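Arm update for those who asked. Went back out to the shed Thursday after tea and got the bag job running from start to finish for the first time. The arm is still called Grodo. Detlef Janssen named it and I've given up changing it.

New since last time: a second-hand base joint, 275 dollars with postage, and a reprint of the gripper mount. The old mount flexed every time the arm changed direction. Colour doesn't match. Don't care.

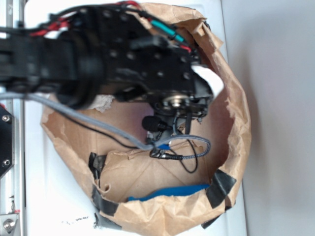
Wiring is the next thing to sort out. I've been adding leads as I go and never went back to tidy any of it. The grey braided cable comes right across the arm and curls around near the gripper, with a thin black one looping down inside the bag, and both want a proper path along the arm. Thinking cable sleeve and a few printed clips - open to better ideas.

Numbers from Thursday, 40 tries at reaching in and lifting something out: 94 per cent is what Amr Fawzy gets on his. Mine managed four clean lifts before I changed the approach angle, then 19 after that. Plenty of room to improve.

Next job is slowing the wrist down on the way in. Amr reckons my acceleration limit is way too high. Will try his settings on the weekend and post the file if they work.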